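Two-arm sim handoffs: randomizing the release timing beat randomizing the textures (long post)

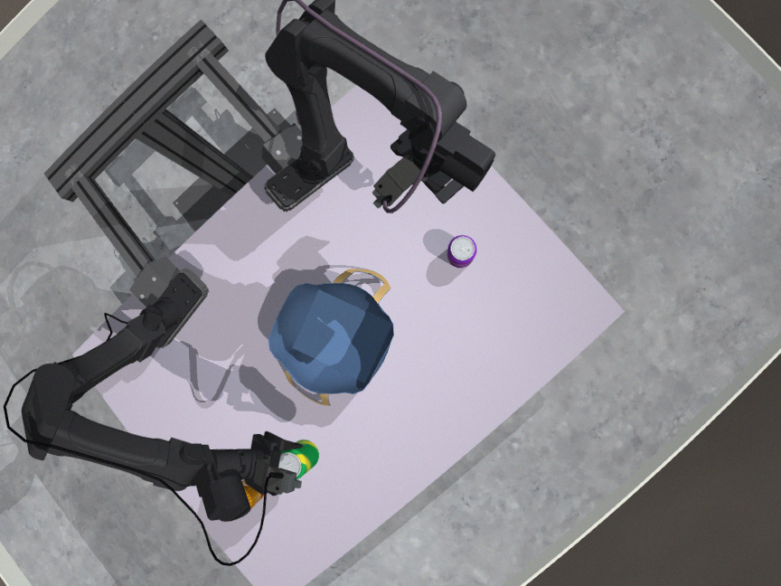 So I've been on this for most of the summer and I finally have something worth sharing! The short version: for a bimanual policy trained entirely in sim, messing with WHEN the gripper lets go during training did far more for me than any amount of visual randomization. I went in expecting the opposite.

Setup for anyone who wants to compare notes. Two arms, one shared mat, a handful of cans and a wire rack. The task is pick, pass or place, then clear off so the other arm can work. I generated 2978 demos with a scripted planner, trained one policy for both arms (single network, joint targets out), and then ran evals on layouts that were never in the training set.

The part I changed: the scripted demos always opened the fingers on the same control step after contact. Perfectly clean, perfectly regular. I added a random delay of up to 9 control steps before release, and let the waiting arm idle or drift a little during that window. Same number of demos, same network, same everything else.

The old policy had a habit of dropping cans when the second arm arrived late. The new one waits! It sits there holding the can until the other gripper has closed, and I never wrote a reward or a label for waiting. I watched the first eval batch three times because I was so happy with it.

Code is the Undbridge handoff branch, config name is release_jitter. Happy to answer anything.

– torquewrench_mia

Posted by slowservo
Nice result, and thanks for putting the config up. One thing I don't follow. If the waiting arm idles during the delay, you've also changed the distribution of poses the policy sees for that arm. How do you know it's the timing and the pose coverage isn't doing the work?

Posted by torquewrench_mia
Good question. I ran a version with the drift turned off, so the waiting arm holds dead still and only the release moves. It kept most of the gain but lost a bit on the layouts where the arms start close together. So my read is that timing is the big piece and drift helps in the crowded cases. I should have put that in the first post.

Posted by kinematic_pat
I'm going to be the grump. "Visual randomization did less" is a sim-to-sim statement. Of course textures don't matter much when your eval has the same renderer, the same floor and the same lighting model as your training. Put it on hardware and I'd bet the order flips. We went through this in January with the Alent arms and the policy that looked best in sim was the worst one on the bench. Shiny can tops killed it.

Posted by torquewrench_mia
Fair, and I don't want to oversell it. My eval does swap lighting and floor materials, but it's one renderer all the way through, yes. What I'm claiming is narrower: dropped cans were my main failure, and dropped cans were a timing problem. If your main failure is not finding the can in the first place then go do textures.

Posted by kinematic_pat
OK, that I can agree with. Maybe change the title though, "beat" is doing a lot of lifting.

Posted by torquewrench_mia
Ha, leaving the title up so your reply makes sense. Point taken!

Posted by gridfin
Is the rack a rigid body or did you do something soft for the wire? Thin geometry gives me endless contact jitter, things buzz and then launch themselves across the floor.

Posted by torquewrench_mia
Rigid, with capsules strung along the wire for collision and the nice mesh on top for looks only. I tried using the real mesh for collision first and got exactly your launch problem. Capsules plus a smaller physics step fixed it. Slower, but nothing flies off anymore.

Posted by gridfin
Capsules! Trying this tonight. I've been tuning contact stiffness for two weeks like a fool.

Posted by hexbolt_ayala
We see something close to this at Ayala, from the other direction. Our demos are teleoperated, and the operators hesitate all over the place before they let go. We spent ages trimming those pauses out to make the data "clean", and the trimmed policy was worse at handoffs. Put the pauses back and it recovered. I always wrote that off as a data volume thing (the trimmed set is shorter), but your post makes me want to go back and check it properly with matched lengths.

Posted by torquewrench_mia
Oh I would LOVE to see that. Please post it even if it comes out flat. Real hesitation must have structure that my uniform random delay doesn't – people probably wait longer when the grip looks bad.

Posted by slowservo
That's my remaining worry with the uniform delay. The policy can't see a reason for the wait, so what stops it from learning to wait forever sometimes? Do you get stalls?

Posted by torquewrench_mia
I do get a few. In 800 eval episodes there were 9 where both arms just held position until the timeout. All of them were layouts with the two bases' reach overlapping and a can right in the middle. Before the change I had 2 stalls on the same layouts, so it's gone up. I think it's a trade worth making when the drops fall so much, but it is a real cost and I haven't solved it.

Posted by kinematic_pat
See, that belongs in the first post too. On a real cell a stall can be worse than a drop. A drop I can clean up, a stall has an operator walking over and hitting reset.

Posted by zadberg_line3
Disagree with that pretty strongly. I look after a packing cell at Zadberg and I'll take a stall any day. A stall trips a timer and the cell goes home by itself. A drop rolls under the guard and now I'm locking out the machine to go fish for it. It depends completely on what you're handling and what's underneath.

Posted by kinematic_pat
Alright, different cells. Ours has a tray under everything, so drops are cheap.

Posted by gridfin
Has anyone tried feeding the policy the other gripper's opening width as an input? Seems like that would give it the reason to wait that slowservo is asking for, and maybe the reason to stop waiting.

Posted by torquewrench_mia
It already gets both widths, but no history, only the current step. So it knows the other gripper is closed and has no idea how long that's been true. I've got a run going now with a short stack of past states. If it cuts the stalls I'll put the numbers here.

Posted by slowservo
Could you also log the finger force at release? I'd like to know if it's keying on the width at all or on the little tug when the second arm takes hold.

Posted by torquewrench_mia
Adding it to the logging for the next run. The tug idea is great, I hadn't looked at force once in this whole project.

Posted by hexbolt_ayala
Our trimming script is in the Undbridge repo under tools, by the way, if you want to strip the pauses from your jittered demos and see what's left. Set the minimum gap low or it eats the grasps too.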